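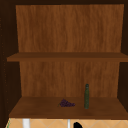 A reader in Relton wrote in to ask whether it's even worth speaking at a town council meeting, seeing as the members always look as if they made up their minds over breakfast. I've been going to these meetings for years, and my answer is still yes, with a bit of preparation. So let me walk you through how I do it.

## Start with the agenda

Find the agenda on the town website a few days ahead and look for the item number. In Clillthorpe, where I live, you get 2 minutes if your subject is on the agenda, and if it isn't you have to wait for open comment at the very end (bring a snack!). Your town will have its own rules, so call the clerk's office and ask. They get these calls all the time and they're usually lovely about it.

## Write it out, then cut it

Two minutes sounds like nothing until you're standing there, and then it sounds like even less. I write mine out in full and read it aloud in the kitchen with a timer running. If it comes in past 90 seconds, I cut — I talk slower at home than I think I do, and I like a little room for nerves.

Put your request in the first sentence. "Please vote no on moving the Chidiac Street bus stop" is a fine way to begin. After that, tell them one thing from your own life that they couldn't have read in the staff report. When our bus stop came up, I talked about carrying groceries up that hill in January, and a council member asked me a question about it afterward.

## On the night

1. Get there early and fill out a speaker card.
2. Sit near the aisle.
3. Give your name and your street, then go straight to your request.
4. When the buzzer sounds, finish your sentence and say thank you.

## Afterward

Email your remarks to the clerk and ask for them to be added to the record. If the vote gets put off, which happens a lot, write the new date on your calendar before you go to bed.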